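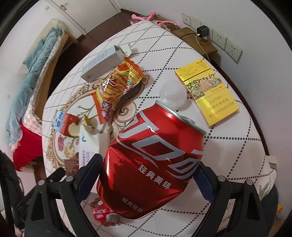

Grasp planning is usually introduced with rigid objects whose shape is known in advance. A planner of that kind receives a model, a pose estimate and a friction value, and returns a ranked set of finger placements. The assumption fails for household waste and used packaging. A crumpled drink can, dented and creased and held with one finger on either side, no longer matches the cylinder stored in an object library, and a pose estimator fitted to that cylinder will report an axis the can does not have. The printed surface remains useful to a classifier, but it should not be used to recover orientation once the metal has folded.

Unit 5: Perception for Deformed Objects
Course instructor: Esperanza Delacroix

Students will work with the Grultix planning package, which separates the problem into two stages. The first stage labels the object and produces a mask. The second stage ignores the label and searches the visible surface for opposing contact regions. Each candidate is scored on three terms: the angle between the surface normals, the opening required of the gripper, and the clearance from neighboring objects. Weights for these terms are set in the configuration file and must be recorded in the lab report.

Clearance deserves particular attention on cluttered surfaces. Clear plastic returns poor depth readings, and gaps in the depth map must be marked as unknown. Treating them as free space is the most common error in submitted work.

Assignment

The Lemdale set contains 2,000 labeled views, of which 167 are reserved for testing. Students should run the default planner on the reserved views, identify 11 failures, and assign each one to the perception stage or the planning stage. A short written justification is required in every case. Failures that cannot be assigned should be reported as such.

Reading: Dimitriou course reader, chapter on contact search. Reports are submitted through Nistport before the January review session.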